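Chapter 6
Home Courts: Why Place Still Matters in College Basketball

Before you begin

Think back to the last indoor match you went to, whether you were playing, watching, or waiting by the door with somebody's coat over your arm. You may have forgotten the score by now. I should be surprised if you have forgotten the building: how the noise came off the roof, where the draught got in, which end had the better seats and how early you had to arrive to get one. Buildings stay with us in a way that results often don't, and this chapter is about what they do to the teams that play in them and to the people who come along to watch.

In Chapter 5 we looked at how a college league is put together, with its fixtures, its travel rules and its long arguments over money. We treated every venue as though it were much the same as every other, which made the sums easier and the diagrams a good deal tidier. Now we have to undo that, I'm afraid, and let the real halls back in with all their odd corners.

Two halls, one league

We shall spend most of our time with two colleges, Prumden and Tesbridge, which play in the same league and have done so for longer than most of their students have been alive. Prumden plays in a hall with 884 seats, built on to the side of the library and reached by a staircase that visiting teams always seem to miss. Tesbridge plays across town from its own campus, in the Plullside leisure centre, and shares the court with badminton, a judo club and a very popular toddlers' morning.

You might expect Prumden to have the easier life of it, and in some ways it does. Its players can practise on the court they will play on, at the hour they will play, and they know how the ball comes back off each rim. Tesbridge has to book its practice time, and in December, when the centre gives its evenings over to school concerts, it may go a fortnight without a proper session. Yet over the 28 home games we shall study, the gap between the two was smaller than either set of supporters would have guessed. Working out why will take us most of the chapter, and we shall go slowly, as there is a good deal to enjoy on the way.

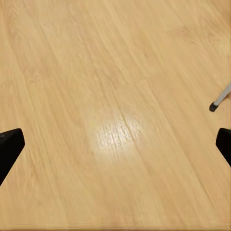
It was Tesbridge who had the better crowd, according to Żak, and a crowd that has come across town on two buses is not going to sit quietly once it gets in. The Prumden students could wander over from the library at half-time, and plenty of them did, but they wandered back again just as easily.

Keep that remark somewhere handy. It is the view of a supporter and a partial one, and you will meet people later in the chapter who disagree with it quite warmly. All the same, it raises a question we shall come back to several times: does a home crowd help because it is large, because it is loud, or because it has gone to some trouble to be there?

What we mean by "home advantage"

The phrase is used so freely on the radio and in the papers that we ought to agree on a meaning before going any further. In this book, home advantage is the difference between how a team does at its own venue and how the same team does elsewhere, against opponents of similar strength. The last part matters a great deal. If Prumden beats a weak side at home by 104 points to 80 and then loses away to the league champions, we have learned very little about Prumden's hall, however cheerful the first evening may have been.

Writers usually look for the causes in four places: the crowd, the journey, the visitors' unfamiliarity with the court, and the officials. We shall take these in turn, beginning with the journey, which is the easiest to measure (though not, as Section 6.2 will show, quite as easy as looking up the distance on a map and leaving it there).

A word about the sources

Much of the material on Tesbridge comes from match programmes and from letters that supporters sent to the student paper. They are lively, they are often very funny, and they need handling with care. People write to a paper when they are cross or delighted, and seldom after an ordinary evening. Where a letter and a score sheet disagree, I have given both, and you may like to decide for yourself which to trust before reading my own view in the notes at the back.

Key terms for this chapter

home advantage
neutral venue
shared facility
travel load
balanced schedule

6.1 Getting there

Let us start with the bus.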